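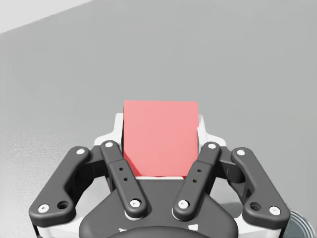 Ticket: Laurel hedge browning, north run, Zovside
Opened: February 2026
Status: Open, against my advice
Assigned to: Valdir Trindade, grounds
Priority: High (per the Hutel office, whose windows face it)

Reported problem

Caller states that the cherry laurels along the Hutel parking lot are "dead." Caller would like to know who killed them. Caller would also like them green by the spring open house.

Entry 1

Walked the run. They aren't dead. Scratched the bark on the worst ones with a thumbnail and found green underneath on every plant, including the one somebody had already tied orange tape to. Removed the tape.

Browning is on the parking lot side only, from knee height to the top. The back of the hedge looks like a catalog. 11 plants affected, all in a row, starting at the drain and ending where the fence begins.

Suspects so far: winter burn, road salt, root rot, Walia.

Entry 2

Called Walia, who have the snow contract. Asked what they put down in the lot and where the plow piles it. Was told the product is "plant friendly." Asked what it says on the bag. Was told they would get back to me.

Dug down next to the third plant from the drain. Soil is soggy on top and smells like a basement. Root flare is nowhere to be seen. Kept digging. Found it under a good hand's depth of mulch, along with a nursery tag and most of a burlap wrap still tied with twine.

Pulled the November invoice. Cardoso put down fresh mulch on top of the old mulch, which had gone on top of the mulch before that. It was billed as "refresh."

Entry 3

Soil test back. Salt is high on the lot side and normal behind the hedge. That accounts for the brown leaves. It doesn't account for the thin growth, which I've been complaining about for 2 years and which nobody opened a ticket for because it wasn't visible from a desk.

So there are two problems. Salt spray and salty snow on the front, and buried trunks the whole way down.

Walia got back to me. The bag says rock salt.

Entry 4

Work done:
Pulled mulch back until the root flares showed. Cut and removed twine and whatever burlap would come out without a fight.
Flushed the lot side with around 600 gallons, slowly, on a mild afternoon, with the drain cleared first. Will repeat once the ground is properly thawed.
Put stakes where the snow pile goes, so it can go somewhere else.
No fertilizer. No pruning. Please stop asking about pruning.

Entry 5

Hutel office forwarded a quote from Cardoso to rip out the run and replant for $4,000. Replacement plant on the quote is the same laurel. Quote includes mulch.

Replied that I'd like to wait and see what buds out before anyone orders anything. Laurel will often push new leaves from bare wood if the stem is alive, and these stems are. If a plant has done nothing by early summer, I'll pull that one myself.

If we do end up replacing any near the drain, it should be with something that can stand wet feet and salt, and laurel can't stand either. Inkberry would be my pick. It isn't as shiny, and I'm told that's a concern.

Entry 6

Orange tape is back. Different plant. Scratched it: green. Removed tape.

Next steps

Second flush after thaw. Recheck buds at the drain end. Get Walia to put the change of product in writing. Caller notified of all the above and asked if I could mark this resolved. Left open.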